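This site uses cookies to remember your list settings. Accept / Manage preferences

Subject: Re: sorting cell and the kitting people

> We have been quoted for a Ranodel arm to do shape and color sorting
> ahead of our kitting line. The quote looks fine. What I can't get from
> the vendor is what happens to the people who do the sorting now. We
> have 19 of them over two shifts. Did anyone who put one in keep their
> sorters, and what do they do all day?
>
> Also, how long before the thing was left alone with real parts?

We put one in last July at the Peltetti building, so I can answer some of this. I'm a shift lead, not an engineer, so ask someone else about the controls.

We make teaching sets for schools. Before the arm we had 15 people sorting by hand at two long benches. All of them are still employed here, but only four still sort. Six went to packing, three went to inspection, and two were trained to run the cell. Those two got a pay grade out of it. The ones who moved to packing did not, and that is still a sore point. If you have any say in it, settle the pay question before the machine arrives. We did it afterward and it cost us a lot of goodwill.

The work itself is different in ways I didn't expect. Sorting by hand was dull but people talked all day. The cell operators stand apart from everyone else and mostly wait. One of them asked to go back to the bench for half of each shift, and we now rotate the pair with two of the hand sorters. It took some arguing with Flalis, who did our integration and wanted the same trained people on it every day, but it has worked fine.

Changeovers are where your sorters' knowledge goes. The arm has to be shown each new set on a board before it runs on parts from the bins, and the person who used to sort that set by hand is the one who knows which pieces get mixed up. For us it was the cylinders and the many-sided prisms in the same color. The engineers had not thought of it as a problem.

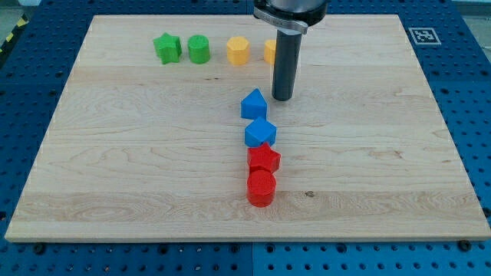

On your second question, we spent five weeks on small groups of blocks like that before anyone let it near an order. The first real order was number 2094 in our system, 300 sets, and we checked every one by hand afterward. I would do that again. It gave the inspection people a reason to trust the output – or not to, for the first few days – and it gave the old sorters a say in whether the job was being done right.

Things I would ask the vendor:

- who is allowed to clear a stop, and does that person have to leave another job to do it
- who teaches the new shapes once the integrator has gone home
- whether the operator can slow it down without a password

We got the last one wrong. Ours needed a supervisor login, so people left it at full speed and then stood back from it. Flalis changed it when we asked.

The Zacharias plant has an older cell and handled the staffing differently, mostly by not replacing people who left. Their lead reads this list and may want to answer for himself. I can send you our rotation sheet if it would help, it's only one page.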